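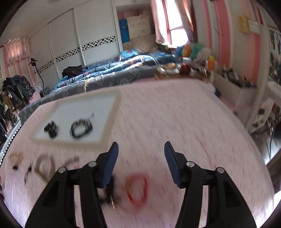

White tray with hair clip and bracelet, pink cloth.

August 29, 2023
Infeed conveyor, Lurkton line, belt tracking

Belt on the infeed still walking to the drive side. Jong-dae re-tensioned it before lunch and it ran straight for 11 minutes empty, then drifted again once we put cartons on. Stopped it before it reached the side rail.

Checked the tail pulley with the long level. Fine. Checked the snub roller and it's out by almost 4 mm across the width, high on the operator side. The mounting slot on that bracket has worn oval, so the bolt has been creeping. Thenmozhi thinks it has been like that since the April changeover, when the frame was shifted to clear the new washdown drain. Couldn't find anything in the log either way.

Swapped the bracket for the one off the Dornov spare frame. Same hole centres, slightly thicker plate, needed a longer bolt. Squared the roller, set tension back to the mark, ran it loaded. Drift now small and steady, no fraying on the edge. Left it at the lower speed for the afternoon.

Belt splice: two of the lacing hooks on the return side are lifting. Not urgent, but they tick on the scraper and you can hear it from the bench. Severyn has the lacing tool. Ask him for it back.

Scraper blade is grey with fines and worn hollow in the centre. Turned it end for end. There's one new blade left in the drawer and the part number on the bag doesn't match the manual, so measure before ordering.

Motor current 6 A loaded, same as the last entry. Gearbox oil level okay, colour a bit dark.

Still to do:
Order two brackets from Flukis, galvanised if they have them, stainless if not
Re-lace splice
Put a paint mark on the snub bolts so we can see if they move
Abbas to check guard clearance with the thicker plate on

Will run at full speed tomorrow with Dong-hyun on the panel.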